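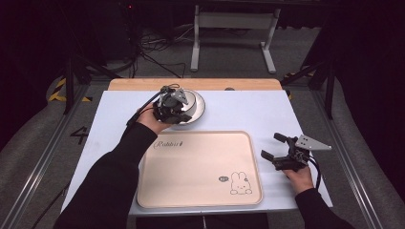
Serving tray as a place setting, yes or no?

bohdan_naz
Posted February 12, 2026
Quick one bc I have people coming over. Got the beige rabbit tray, the one with "Rabbit" in cursive up in the corner and the little bunny at the bottom right. Plan was bowl on tray, tray in front of each person, done. No placemats. My sister says trays are for carrying and you take them off the table once the food is down. Is that a real rule? Table is light wood and scratches if you look at it wrong.

orysia_k
not a rule. we eat off trays every day. catches crumbs, catches soup, whole thing goes to the sink after. do it

Roald L
Going to side with the sister. Tray that size plus elbows plus a water glass and there's no room left. Four of those on a normal table and they're bumping corners all night. Fine for breakfast for one.

bohdan_naz
Table's 45 inches across so yeah, tight. Three people though, not four.

orysia_k
three is fine!! put the glasses outside the tray. rounded corners so they don't even catch on each other

embla_oberg
What bowl are you using? Matters more than the tray imo. Wide flat rim = you can grab it hot without a thumb in the soup. But the wide ones eat up tray space, and if you want a side plate too you're stuck.

bohdan_naz
White one, wide flat rim, gray inside. So yes, one of those. Hadn't thought about the side plate. Bread was going to go somewhere...

embla_oberg
Bread in the middle of the table, shared. Bowl to the upper left and you cover up the word, bowl to the lower right and the rabbit's gone. I'd go dead center and leave both showing. Spoon on the right, over the bunny's ears if it has to be.

Roald L
You're all styling it like a cafe. It's a tray.

orysia_k
its a tray with a RABBIT on it Roald, of course we're styling it

yevhen.d
Skipping the manners part. If the table scratches, put something under the trays. I have a plain white board that covers most of my table and it took all the abuse for two years. Got mine cut at Bresico, matte white. Glossy shows every fingerprint. Leave a strip of table showing at the back if you like the wood, looks less like a workbench.

bohdan_naz
Does the board slide around? Tried a glass sheet once and hated it, whole thing moved when you leaned on it.

yevhen.d
Used to. Put the rubbery shelf liner stuff under it, cut it a bit short on all sides so it doesnt peek out. Hasn't moved since. Wipe under it once in a while, crumbs get in there and THEY scratch.

Roald L
Or a tablecloth? Like people have had for centuries?

embla_oberg
Tablecloth means ironing. And trays on cloth drag the whole thing with them when you pull one toward you. Board is better. Or felt dots on the bottom of the tray, the Peline ones, they come on a sheet of 200 so you'll never finish them.

orysia_k
felt dots come off in the wash, had them on mine for maybe a week. silicone ones hold better

embla_oberg
Mine stayed on? I don't soak it though. Wipe and dry.

orysia_k
ok that's the difference, I leave everything in the sink overnight, don't judge

bohdan_naz
Followup, can you put hot stuff straight on the tray? Soup will be coming right off the stove and into the bowls.

yevhen.d
Bowl of soup yes, pot no. I ruined a tray with a pot, left a ring and it never came out. Different tray from yours so check the underside, sometimes there's a max temp. Mine said 170, found that out after of course.

Roald L
Pot stays on the stove, ladle there, carry the bowls over. On the tray. Which then goes back to the kitchen :)

bohdan_naz
lol. Ok decision: board down, trays on top, bowl centered, bread in the middle, glasses outside. Sister can have hers without a tray.

embla_oberg
Give her the tray. Once there's soup on hers and the table's clean she'll come around.

Roald L
She won't and she'll be right.

orysia_k
report back pls, also what soup

bohdan_naz
Mushroom barley. Will report. Need to go get shelf liner before the store closes, they had it next to the drawer stuff last time i think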